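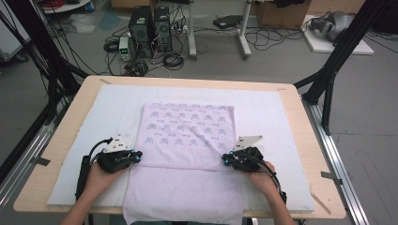 1/31/23. Folding bench, hand-held grippers, pink printed cloth.

Question from Prastesar again: can a machine fold the household wash yet, start to finish, with no one standing by? Short answer for the notebook: flat items from a known start, nearly. Anything from a heap, no.

Setup unchanged. White foam board on the table, cloth laid out on it, one gripper in each hand. Task is fold over, square up, release. Print side of the folded part must finish uppermost or the run is marked bad.

Demonstrations by hand: 14 kept, 5 thrown out. Of the 5, most were pinches that took two layers where one was wanted. Same fault as in June with the tea towels. A bare finger feels the second layer at once. The jaws give very little back, so the operator ends up going by eye, and slows down near the edge.

Played back the Woten policy on the arm afterwards, 10 tries on the same cloth. Picks up the edge well if the cloth starts square to the board. Turn it a little and the left side goes in late, which leaves a slanting crease over the fold. It does not go back to smooth it. A person would do that with the flat of the hand without thinking, and we have never recorded it as a step. Worth adding.

Barua's view is that the foam board flatters us: the jaws can press into it and get under the hem. Agreed. Kitchen worktops don't give. Repeat on bare wood before any figures go out.

Log numbers now run to 1865. Files up to there are copied to Cloveo; check that left and right have not been swapped in the last batch.

On the other chores in the request: wiping down, possible with a fixed tool. Sorting offcuts into bins on the shop floor, already fine if the parts are rigid. Pairing socks, not attempted.

To do:
Bare table, same cloth.
Start with cloth turned both ways.
Record smoothing as its own step.
New pads for the right gripper, grip is going.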